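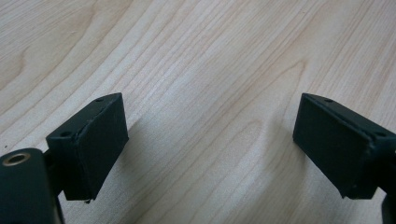

Drastgate, October

Notes for Thursday's session: Reading a Hostage Story

OK everyone, these are my talking notes, cleaned up a little so those of you who missed class can follow along. They jump around in places because I do too.

We spent last week on how wars start. This week is smaller in size and, I think, harder to sit through: what happens in a country when some of its people are taken and held by an armed group. I grew up in a town where a neighbor's son was held for 40 days, so I'll say up front that I don't come to this with a cool head. You don't have to either. You do have to show me your sources!

Start with the Vorkik reading (the packet, not the slides). Look at the first 3 pages and mark every verb. Who "takes," who "detains," who "arrests"? The writer uses all of these for the same event, sometimes in the same paragraph, and each one carries a legal claim. An arrest means somebody had authority. A kidnapping means they didn't. Newsrooms argue over this for hours, and they should.

Next, the government's problem. Every cabinet facing this has to choose among bad options -- talk, trade, raid, or wait -- and usually it does several at once while admitting to only one. Annick Fehr's chapter is very good on the trading part. Her argument is that a public promise never to bargain mostly changes who does the bargaining, so the talks move to go-betweens and get harder to follow. I go back and forth on whether she's right. Karine MacLeod thinks she's flat wrong, and her reply is stapled behind the chapter. Please read both before you pick a side (last year half the room skipped the reply and it showed).

Then the families. They want their people home, and the state wants that plus a lot of other things. Sometimes the families become the loudest critics the government has, and sometimes they get used as a backdrop for speeches they never agreed to. Watch for which one is going on when you read the Charbonneau interviews. There are 7 of them and they're short.

A word on anger. When this happens to people you feel close to, you want everybody on the other side to answer for it. I've felt that. It's also the moment when civilians who had nothing to do with it get swept up, so keep asking who is paying for a response and whether they did anything.

For next time: one page on a single news report of your choosing. Quote the headline, tell me what it assumes, and rewrite it so that it assumes less. Post it on Hodeo by 9 p.m. the night before class. If Hodeo is down again, bring paper.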